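May 14, 2025
By Cillian Ó Briain

When Dymphna Dunne started to write the working rules for the two-arm stations at Gisska, she had one page. Today there are 30 pages, and she would like to have fewer. "A rule which people do not read is only paper," she told me when we met in the small office beside the test room.

Dunne came to Gisska from Skurnard, where she was checking packing lines with fixed guards and light curtains. There, she says, the question was simple: is the door closed or open? With two arms which share one table, the question is more difficult. Each arm must respect the person, but also the other arm.

"Many people think first about speed," she says. "I think first about the place where the two grippers meet. We call it the shared zone, and it has its own speed limit, 200 millimeters per second. Outside of it the arms can go faster, if the operator has signed for it."

The signing is something she is strict about. Before each session the operator writes down the name of the program, the objects on the table and who is standing at the stop button. An object that is not on the list must be taken away, or the list must be written again. I asked if this is not too much work for a plastic bag and some bread. She smiled a little and said that soft things are where her people have learned the most.

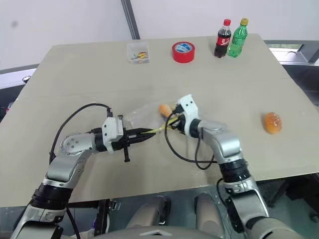

Two arms handle a clear plastic bag between their grippers, with a bread roll to the right.

"A bag has no fixed shape. The program cannot know it from a drawing," she explains. "So in our rules the bag is in the same class as cloth. One arm holds, the other arm moves. Both may pull only if the force limit is set lower before."

Cables have a chapter too. After 72 hours of running, every loop has to be checked by hand with the power off, and the person who checks must be a different one from the person who mounted it. This rule was borrowed from Kordestani, a partner firm, and Dunne admits that she was against it in the beginning. "I thought, we are adults, we can look at our own cable. But I have also missed things on my own work — everybody does."

The next version of the rules is planned for July. It will be shorter, she promises, and the part about restarting after a stop will be moved to the first page. At the moment it is on page 19, and new operators do not find it quickly enough.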